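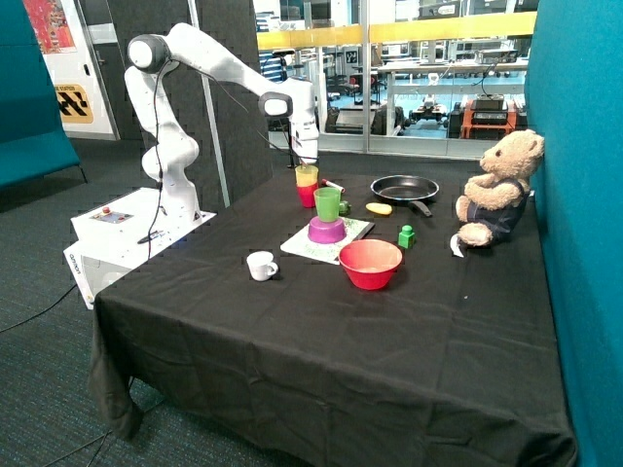
She has the kettle on before I have got my coat off, and by the time I have found somewhere to put my bag there are two mugs on the windowsill and a plate of ginger biscuits balanced on the piano stool. The choir she founded in Tonby has just finished its spring concert, and she is, she says, in that lovely flat week afterwards when there is nothing to photocopy.

"I always think I'll rest," she says, settling into the armchair. "And then I hear something on the radio in the bath and I'm off again, looking for the sheet music with wet hair."

The choir has been going for more than 300 rehearsals now, a figure she knows only because one of the altos keeps a diary. It began with an advert in the post office window and a borrowed keyboard that had 3 dead keys, all of them, unluckily, in the part of the range where the tenors needed the most help. There was no audition then and there isn't one today. People come in at the back, take a folder and sit where they like, and she works out over the next few weeks what sort of voice they have.

"I had a man who sang bass for a whole winter because his friend did," she says. "Lovely fellow, and you couldn't hear a note of him. I moved him up to tenor in April and he nearly took the roof off."

We talk for a while about repertoire, which is clearly her favourite thing to talk about. The spring programme ended with a lullaby arranged by Domański, sung in Polish, and she tells me the words took longer to learn than the music. She wrote them out by ear, in a spelling of her own that made perfect sense to the sopranos and none at all to anyone else. The folders still have it, pencilled over and corrected – she can't bring herself to rub it out.

"You get fond of the mistakes," she says. "There's a bar in the second verse where we always breathe in the wrong place, and I've stopped telling them. I breathe there myself now."

In the summer they are off to Tistosholm to sing with a choir there, a journey of 572 miles by coach and ferry. She has never taken a group so far and has been making lists since Christmas. What worries her most is the ferry. She was once very ill on a crossing and had to conduct the same evening, holding on to the music stand with one hand and beating time with the other.

"The audience thought it was my style," she says, and laughs so much that she has to put her tea down.

Before I go she plays me the opening of the piece they are taking with them, very quietly, as the neighbours have a new baby. She stops after the first page, frowns, goes back a few bars and plays it again more slowly. Then she reaches for a pencil, and I let myself out.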